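Paper week at the Tomoana craft room

Well, the big sort-out is finally under way! Kylie Gilchrist and I have had the back room at Tomoana since July, and until this month you couldn't see a single tabletop for offcuts, half-used glue sticks and 40 jam jars of who knows what colour. Elsie, who is stuck over in Trorham, keeps asking how it's going (good, Elsie – slow, but good).
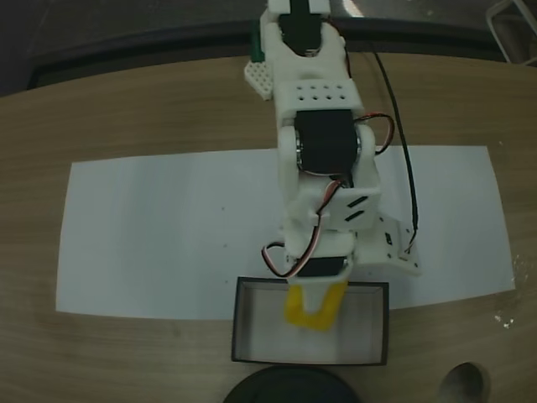 My favourite thing in the whole room is still the old table. Digby Pryor wanted to paint it grey and I wouldn't hear of it. I love that brown wood, with the grain running along it and the gentle curve to the far edge, and a big white sheet laid across the middle looks so smart against it. The shallow box is one of my favourite sorts for little bits and pieces, and you can spot a dash of bright yellow there too – my favourite colour, as anyone who has seen my kitchen will know!

Still to come are the ribbon drawers and the dreaded button tin. Kylie reckons there are 1,000 buttons in there and I'm not checking. If anyone near Nonholm would like spare card, give me a yell before we take the lot to the school fair.

Simone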